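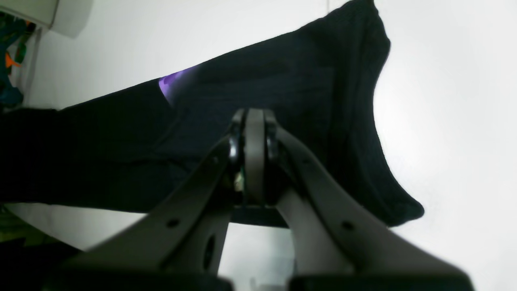 Unit 3. Colorfastness of dark textiles

Black is the hardest shade to hold. It needs a heavy dye load, and any dye left unfixed on the fiber surface comes off in washing or rubbing. Reactive dyes bond to cotton and generally wash well. Direct dyes do not bond and need an aftertreatment. Sulfur blacks are cheap and wash well but can weaken cotton in storage if acid forms.

Terms
Bleeding: loss of dye into water.
Crocking: transfer of color by rubbing, tested dry and wet.
Staining: pickup of lost dye by a neighboring fabric.

Wash test, as run in the Bendamer lab: stitch the specimen to undyed multifiber strip, wash at 40 degrees C, rinse, dry flat, grade against the gray scale. Grade change in shade and staining separately -- they often differ.

Prints on dark grounds
Pigment prints sit on the fiber in a binder, usually over a white underbase. Failure is by cracking or peeling. Discharge prints remove the ground dye instead and leave a softer hand.
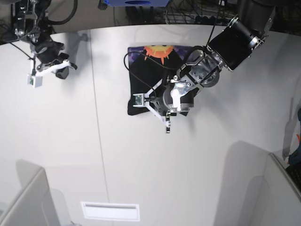 One question from the Maleck section was whether a discharge print can be put on any black cotton, and the answer given was no: the ground must be dyed with dischargeable dyes, and many sulfur blacks resist.

Reading: Funer, chapter on binders. Bring a gray scale to lab.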